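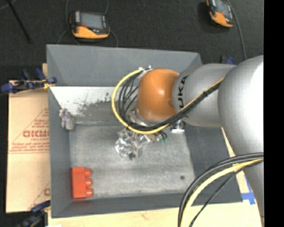 Gray flared bin, wear on the floor panel.

Kamis bin reuse project, progress report
To: Coralie Cosgrove
From: Sieglinde Brandes, Clekberg site
May 1, 2002

Coralie, quick one, I'm on the road tomorrow and wanted this in your hands first. Full cost sheet comes separately.

Where we are

Inventory finished. 2627 bins in the pool, all three buildings plus the overflow at Serport. Higher than what we put in the proposal, mostly old stock stacked behind the loading dock that never made it onto a list. They all have a number now. Paint marker on the outside of the short wall, not stickers, the stickers came off in the wash.

Inspection started, slower than planned. 205 pulled out so far for a closer look. Most of those are floor wear. Walls hold up much better. The picture is pretty typical for the kind of floor I mean, pale cloudy scuffing and streaks running across. Ugly but we think usable. We are calling that grade 2 for now, see below.

Grading

Had a long back and forth with McGrath about this. They wanted a pass/fail. We went with 4 grades:

1 - clean, no visible marks beyond light rubbing
2 - scuffed or streaked floor, walls ok, keep in service
3 - gouges you can catch a fingernail in, dry goods only
4 - cracks, split corners, bowed walls, out

Grade 3 is the one people argue over. Two people looking at the same bin will give you a 2 and a 3. We've put a sample of each grade on the shelf by the inspection table so folks can compare side by side, and that helped alot. Lighting helps too. Under the old tubes the pale scuffs on gray hardly show at all, then you carry the thing to the window and it's all over the floor.

Cleaning

Tried the hot wash and the cold wash with a brush. No real difference on the scuffs, they are in the surface, they don't come off. Hot wash does get the tape residue. So: hot wash for bins with tape on them, cold for everything else. Saves us some on the heating.

The flared sides are good for stacking empties but a pain on the drying rack, they tip forward. Serport bent some wire into hooks for theirs and it works fine. Asked them to make us a set. No charge except the wire.

Liners

You asked about liners in your last note. Trial not begun yet, the samples came in the wrong size, cut for a straight sided bin. With sides that slope out the liner rides up and leaves a gap at the floor edge where small parts get under. Sent them back. New ones promised, no firm date. If they're not here by the end of the month I'd like to drop the liner trial from this phase and move the money to replacement bins. Would need your ok in writing.

Behind / problems

- Inspection is behind. Lost the table for a week when the floor was being redone.
- The record cards. Old cards have no space for grade so people were writing it in the margin. New cards printed, old ones still have to be be copied over.
- Serport count was done before the numbering, may be a few bins counted twice. Will recheck.

Money

Within budget overall. Over on brushes and markers, under on labor (see inspection, above). Not asking for anything extra this time.

Next

Finish the pull from building one. Regrade the first batch now that the shelf samples are up, I don't trust the early 3s. Get the hooks. Decide on liners. First proper summary by grade should be ready in August, sooner if the table stays free.

Can you let me know if you still want to visit? Mornings are best, the wash runs after lunch and it gets loud. Wear shoes you don't mind getting wet.

Sieglinde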